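What changed at the handling bench

I have been at Wadside for six years, the last two of them on manual handling trials. Until April most of my day was spent picking things up and putting them down. A customer sends a product, we handle it a set number of times, and we write down what wears, slips or deforms. A standard run is 500 cycles. A long one is 2000.

The arms now do the cycles. Dunitz supplied the control software, and we set the rest up ourselves with a lot of help from Chie Kikuchi, who used to run the long trials by hand and knows where the old written method was vague. It was vague in more places than I expected. "Grip firmly" means something to a person who has done it before. It has to become a closing position, a speed and a force limit before it can be run.

We teach each new grip on objects we already understand. A tennis ball is good for this. It is close to round, it gives a little under load, and the felt forgives a poor approach angle. Two-finger grippers and jointed hands get separate sets of positions, and nothing carries over between them except the object's size.
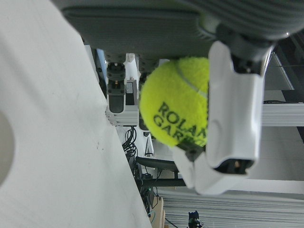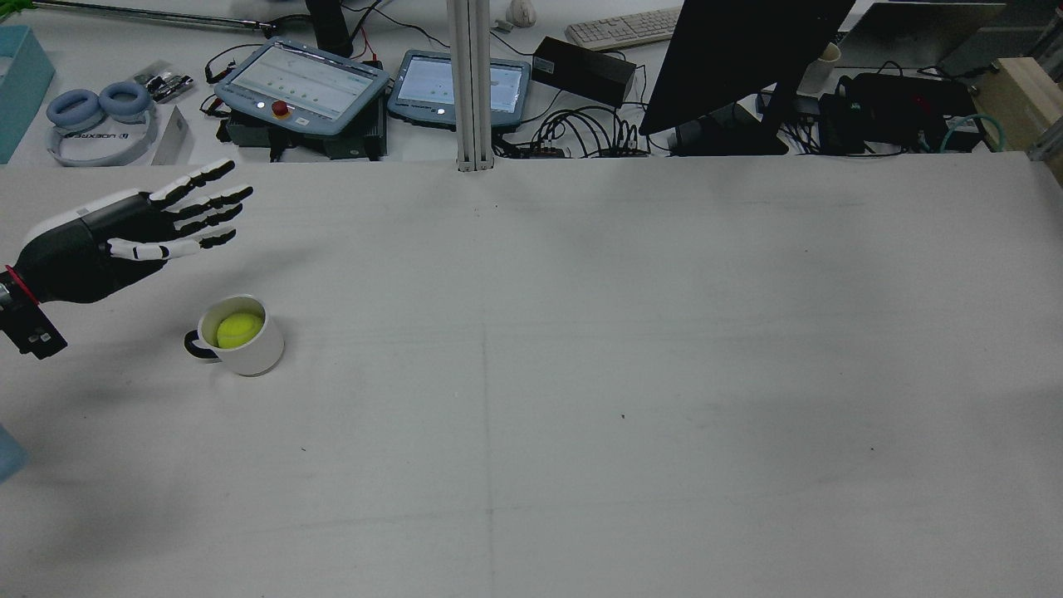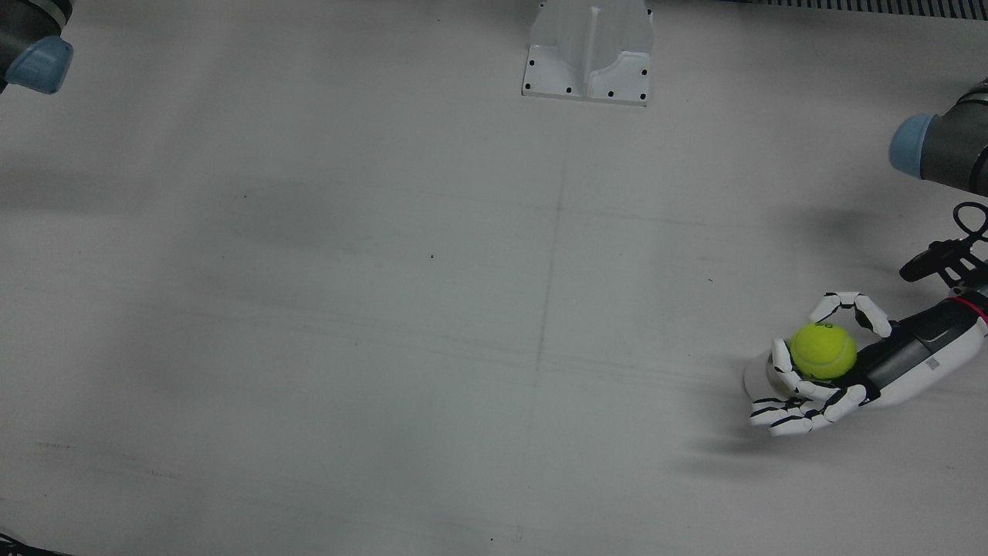 Tennis ball in the two-finger gripper, in the mug, and in the jointed hand.

The two-finger positions took a morning. The hand took most of a fortnight. The thumb has to close in the right order relative to the fingers, and if it goes early the ball rolls out of the palm. We keep a log of dropped objects, and nearly 120 of the entries so far are from thumb timing alone.

As for the people, four of us did handling and four of us are still here, but the jobs are different. My wrists are better. I write far more than I did, mainly method sheets and fault notes. I also spend more of the day sitting down, and I have mixed feelings about that.

The thing I miss is noticing. After 1000 cycles by hand you knew when a lid had started to go, well before it showed in a measurement. The force log picks up some of this, but only if someone opens it and knows what the curve looked like at the start. Chie has asked for a manual check at fixed points in every long run, ten cycles by hand with written remarks. Management agreed to try it on the Akpalu job. It adds half an hour to each run.

Pay grades have not been settled. The old grade was tied to cycle counts, and those no longer describe what any of us do. A revised sheet is promised, and I will post again when I have seen it.

Next on the bench is a set of Delteo caps with a ribbed edge. I expect the two-finger gripper will cope and the hand will need new finger positions throughout.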